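Projects > Grallus > Recording help > FAQ

Recording examples for Grallus: frequently asked questions
September 13, 2021 | by the Urix data desk
Shares: 20 | Comments: 8

What counts as one example?

One complete action, from hands at rest to hands at rest. Reaching into a shelf, closing on an object and setting it down is one example. If you stop halfway to talk, end the recording and start over.

Do I need both grippers for a one-handed task?

Yes. Hold both the whole time, even when only one goes into the compartment. The software expects two tracks and rejects a file that has one. Keep the marker cube on each gripper clear of your sleeves.
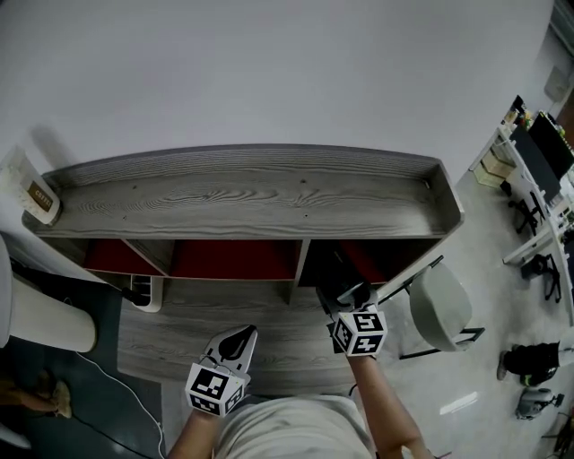

How many examples does a task need?

We ask for 375 per task before the first training run. Shelf tasks usually end up at almost 1,000, spread over several people. Don't try to do a task's full set alone. The model picks up one person's habits very quickly.

Should I throw out failed grasps?

No. Mark them "failed" in Bevora and leave them in. Delete a recording only if a track is missing or the wrong task was selected.

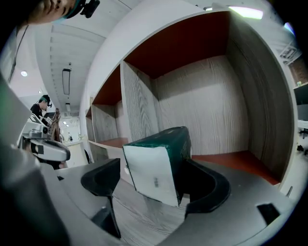

Object choice matters more than most new recorders expect. Start with rigid shapes that have flat sides, and leave bags and soft packaging for later sessions. A block with a green top and a white face is a good first object, as the two colors make it easy for a reviewer to tell which way it is turned between the fingers. Change its starting angle every few examples.

Can two people record in the same room?

Yes, if each has a separate session open. Say your task name out loud at the start so the audio can be matched later.

How long is a session?

Take a break after 20 minutes. Tired arms make slow, shaky examples, and reviewers send those back.

Where do the files go?

Upload to the Võ server the same day. The folder layout will change in November, and this page will be updated then.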